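家庭衣物折叠示教：手持夹爪采集第二阶段进展

Lirnisel 项目通讯 2022年9月7日，星期三 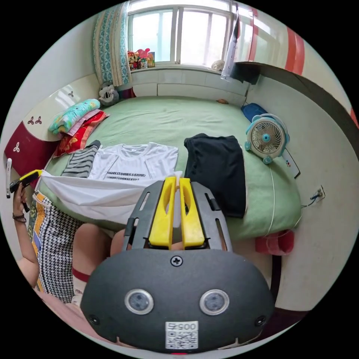

床面太软，夹爪指尖一压下去布料就跟着床单一起陷，折线根本落不到想要的位置，不如全部改回硬桌面采集，这是 Yoon 在第一阶段数据评审时写下的意见。同一份意见还提到，桌面上的轨迹回放误差更容易解释，床面数据混进训练集以后，失败原因往往分不清是感知还是接触。

项目组讨论后没有采纳全部改回桌面的建议，但采纳了其中关于分开标注支撑面的部分。第二阶段起，每段示教在元数据中增加“支撑面”字段，取值为硬面、软面、悬空三类，训练时可按字段抽样。床面采集继续保留。家里叠衣服，相当一部分就是在床上完成的，模型如果只见过桌面，部署时仍要补这一课。

以下为本阶段的技术要点，供各采集点和训练组参考。

一、示教方式

本阶段全部采用手持夹爪示教，操作者握持夹爪直接完成动作，不经过机械臂。夹爪前部为两根平行的黄色手指，手指带长条形镂空，安装在开槽的深灰色金属框架内。末端位姿由离线建图恢复，开合量由手指位置解算，二者按时间戳对齐后写入同一轨迹文件。

遥操作数据只作为对照组保留。第一阶段的对照结果显示，遥操作员在提拉衣角时习惯先停顿、再闭合、再停顿，轨迹中的静止段占比偏高，策略学到以后会在接触前反复犹豫。手持示教没有这个问题，但带来另一个问题：人手速度过快，部分片段超出目标机械臂的关节速度上限。目前的处理办法是在采集端提示操作者放慢，在后处理端对超速段做时间拉伸。时间拉伸只改变速度，不改变路径，对准静态的折叠动作影响较小，对甩平一类依赖惯性的动作不适用。甩平动作本阶段不收录。

二、任务拆分

叠一件上衣拆为四个子任务：展平、折袖、纵折、横折。每个子任务单独起止，操作者在起点和终点各保持夹爪静止片刻，便于自动切分。第一阶段没有要求静止，切分脚本依赖开合事件，遇到操作者中途松手重抓就会误切。

任务说明里对“展平”的定义做了修改。原定义要求衣物四角均可见，实际采集中黑色上衣的袖口常与阴影混在一起，标注员之间意见不一。新定义改为：衣身无双层重叠，两袖自肩部向外展开，下摆大体呈直线。细小褶皱不作要求。

纵折与横折的先后不作限制。不同操作者的习惯差别很大，有人先对折衣身再收袖，有人相反。训练组希望保留这种差别，但同一段示教内部必须前后一致，叠到一半改变次序的，整段标为“中断”，不进入训练集，转入恢复行为子集。

三、场景与衣物

场景尽量保持日常状态，不要求清空床面，也不要求更换床单。枕头、毯子和其他日常物品可以留在原处，只要不压在待折叠的衣物上。策略需要学会在杂物旁边工作，背景过于干净反而会使视觉编码器依赖床面的单一颜色。

允许多件衣物同时摊放，已叠好的也可以留在旁边。此时须在任务描述中写明当前操作对象，写法统一为颜色加类别，例如“白色短袖”“灰黑横条上衣”。如有两件颜色与类别都相同的，补充相对位置。不要使用“这件”“刚才那件”之类的说法，语言标注脱离上下文后无法还原。

浅色衣物放在浅色床单上时，边缘对比度不足，是目前展平子任务中失误最集中的情况。建议各采集点在保留此类组合的同时适当增加拍数，不要为了提高成功率而回避。窗户正对镜头的房间，白天逆光明显，曝光锁定应在夹爪朝向床面时进行，不要朝窗锁定，否则衣物整体偏暗，深色布料的折线几乎丢失。

四、软面接触

回到 Yoon 提出的问题。床面下陷确实会改变抓取高度，操作者靠手感补偿，而补偿量并没有直接写进观测。Esudis 模块在本阶段做了两项改动。

第一项是在轨迹中增加接触前窗口，即闭合指令之前的一小段末端高度变化。硬面上该段高度基本单调下降后停止，软面上会出现下压后回弹。训练时把这一窗口作为辅助预测目标，使模型学到“压到哪里算接触”，而不必依赖固定高度阈值。

第二项是抓取姿态的约定。软面抓取时，手指应先沿衣物边缘平行贴近，再小幅下压，使布料边缘进入两指之间后闭合。从正上方垂直下压的方式在软面上容易把床单一并夹起。审核时凡是床单明显随衣物被提起的片段，一律退回，不作时间裁剪。

经过上述改动，内部回放测试中软面抓取边缘的成功率由56%升至77%。测试仅覆盖短袖上衣，使用同一套回放设备，不能直接外推到长裤和厚衣物。横折子任务的提升不明显，主要失误出现在第二次提起时下层滑脱，与支撑面关系不大，更可能与手指夹持深度有关，下一阶段单独分析。

五、数据质量

截至本期，第二阶段已通过审核的片段为900段。退回片段中最常见的原因依次为：夹爪静止段缺失，建图失败，语言标注与实际操作对象不符。

建图失败集中在镜头贴近大面积单色布料的时候，画面缺乏纹理，位姿会漂移。操作者在抓取前后应让视野中保留床沿、床头或墙面等有结构的部分，不必为此刻意转动夹爪，把起始高度略微抬高通常就够。开始采集前仍需绕场景缓慢移动一圈，完成初始建图，圈内不要触碰衣物。

操作者身体进入画面不作为退回理由，手臂、膝部、衣袖出现均可接受。需要注意的是操作者腿上的衣物。坐在床边操作时，待叠的衣服如搭在膝上，会随身体移动，此类片段在支撑面字段中填“悬空”，不填“软面”。第一批数据中有不少此类错填，训练组已用脚本筛出疑似片段，各采集点收到清单后请在五个工作日内复核。

夹爪编号贴纸应保持清晰，编号与元数据中的设备字段必须一致。更换手指后须重新标定开合量，不能沿用旧文件。标定流程耗时23分钟，其中大部分为等待解算，可与场景布置同时进行。

六、训练侧情况

Nustard 策略网络目前以图像、夹爪开合量和相对位姿为输入，输出一段动作序列。动作全部采用相对末端坐标表示，不使用床面或房间坐标，以避免不同房间之间的坐标对齐。长序列预测在折袖子任务上表现稳定，在展平子任务上偏差较大，原因是展平过程中布料状态变化快，预测到后半段时观测已经过时。现阶段对展平缩短执行步长，对折袖和纵折维持原设置，由子任务标签切换。

中断与恢复片段暂未并入主训练集。初步试验中按较小比例混入后，策略在抓空以后能够重新接近衣物，但偶尔在抓取成功的情况下也松手重来。判断为恢复片段起点标注过早，把成功抓取的最后一段一并算了进去。标注规则改为以指尖离开布料为起点，重标完成后再试。

七、下一阶段安排

支撑面字段对全部旧数据补标，优先处理床面片段。

衣物类别增加长袖衬衫和长裤。衬衫要求扣好第一颗与最后一颗扣子，其余不限。

硬面与软面各取等量片段，比较单独训练与混合训练的差别，结果在下期通讯中给出。若混合训练在硬面上出现明显退化，再讨论是否按支撑面拆分模型。

任务说明新版本已放入项目共享目录，旧版本停止使用。对字段定义有疑问的，请在说明文档对应条目下留言，不要在采集群里单独确认，以免各采集点执行不一。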